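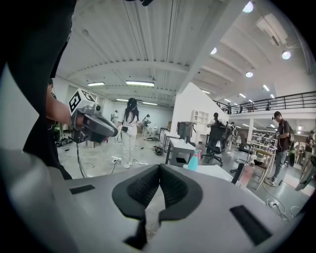
Hand-held grippers in use on an open floor, with a mezzanine along the back wall.

Can a machine take over cleaning and tidying in a small guesthouse yet?

Posted by Palledar in Household Automation

I manage a guesthouse with 12 rooms, each with its own bathroom. Turning over a room takes one member of staff around 60 minutes, and the bathroom accounts for a large share of that. The owners have asked me to prepare a recommendation on automated equipment before the budget is settled in February.

We already operate two floor-cleaning robots in the corridors. They perform adequately, although they must be lifted over the threshold at the rear entrance. My inquiry concerns the remaining work: wiping sinks and counters, returning bottles to their places, emptying wastebaskets, and folding towels. Is there any machine that a business of our size could reasonably purchase for these duties? I would also appreciate guidance on whether the workshop behind the property, where we repair furniture, might be a better place to begin.

Zubaida Warraich

I would advise against budgeting for a general-purpose cleaning machine in the coming year. I was employed for several years in facilities planning and have reviewed a number of proposals of this type. The demonstrations were generally competent. The difficulty arose when the equipment was moved to a second room in which the fixtures were arranged differently.

Folding is possible under favorable conditions, provided that the towels are of one size and are presented one at a time. Emptying a wastebasket is possible if the basket is always in the same position and the liner does not cling to the rim. In an occupied guest room, neither condition can be relied upon.
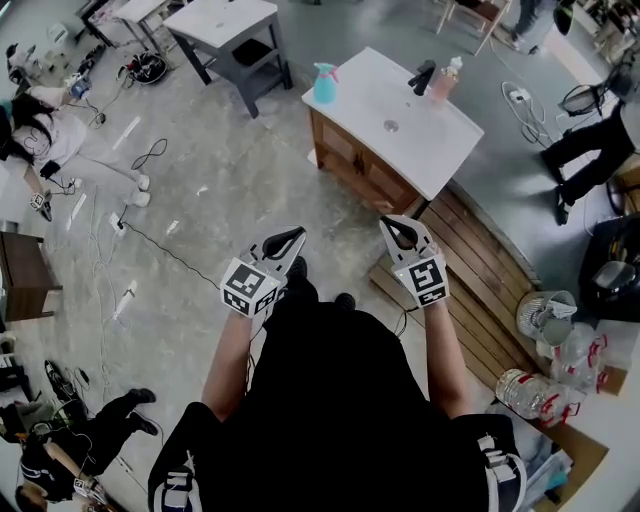
Bathrooms deserve separate consideration in any proposal you receive. Vendors frequently describe "sink cleaning" as a single task, but it should be broken down before a price is discussed. Consider a white countertop with an integrated sink, a black faucet at the back edge, a spray bottle at the rear corner, and a pump bottle to the right of the faucet. The machine must move both bottles without tipping them, reach behind the faucet, wipe the basin down to the drain, and put everything back. A member of your staff does this without giving it any thought. Ask the vendor to demonstrate the entire sequence in one of your own bathrooms, with your own products on the counter, and to repeat it after you have rearranged them.

With respect to the workshop, I consider it the stronger candidate. Sanding flat panels and moving identical parts from one fixture to another are established uses. The volume of work must justify the installation, however, and occasional chair repair would probably not.

Clurkatent

No. Purchase a good cordless scrubber and a second linen cart.

Robles

I agree in part with the first reply. I would add that the cost of supervision is regularly omitted from these calculations. Our laundry tested a towel-folding unit on a batch of 542 hand towels. An attendant was required to remain beside it throughout – principally to separate towels that had been fed in together – and the unit was returned at the end of the trial period. The finished stacks were neat, and I have no complaint on that point.

If the owners wish to see some form of automation, scheduling software that notifies staff when a room has been vacated may be worth examining. It does not clean anything, but it reduced unnecessary trips up the stairs at our property.

Please also confirm that any equipment you consider will fit through your bathroom doors. Ours did not accommodate the first linen cart we ordered.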